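Help wanted for the summer – I'm looking for two people to join me at my little furniture refinishing shop in Clastwood, starting in April. You'll sand, stain, varnish and answer the phone when I'm up to my elbows in it! Pay is $18 an hour, and no experience is needed if you're patient. 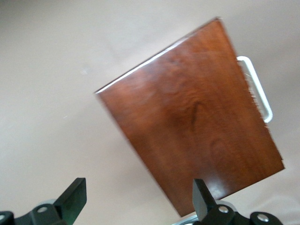

Tsion Nigatu says the first month is mostly sanding and your arms will hate you, but she'd do it all over again.

We start at 7 in the morning and quit by three (I bring the coffee, you bring lunch). Stop by the shop or leave a note for me, Flora Tosh, at the Derkow hardware counter.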